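Opening drawers in simulation: does a wrist view help?

Project report, group 4
Naveen Pandey, Bimla Kashyap, Kiran Jaiswal

Method

We trained two policies on the same drawer and cabinet tasks. The first was given only the fixed room camera. The second was given the room camera and a view from the wrist of the arm. Everything else was kept the same: the network, the number of training steps and the 65 demonstrations, all recorded by Bimla in the simulator using a hand controller.

Each policy was then tested 70 times. A run was a success if the handle had moved far enough to pass the mark set in the task file before the time ran out. We changed the position of the loose objects between runs but left the furniture where it was. The lighting was also left alone, as changing it made the simulator crash on the lab machines.

Results

The policy with both views did better on handles, mainly in the last part of the reach. With the room camera only, the arm often hid the handle and the gripper closed too early. Training took longer with two views - one full run had to be left overnight.

The wrist view has its own problems. Close to the furniture, a wood-grain surface can fill most of the picture, and there is very little left to show which way up the panel is. The long grey handle is then the best guide, along with small things such as a pen lying on the wood.
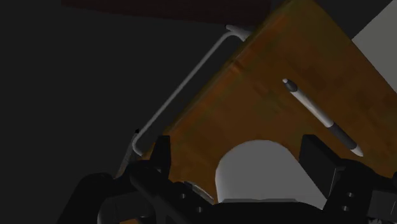

Sneha Gautam thought we were giving the wrist view too much credit, and asked whether a second fixed camera on the other side would have done the same job for less training time. We did not test this. She also said that leaving the furniture in one place makes the task easier than it sounds, and we agree.

Further work

Kiran has started on a version where the cabinet is moved and turned between runs. The task files for it are in the shared folder, but 2 of them still load with the wrong handle.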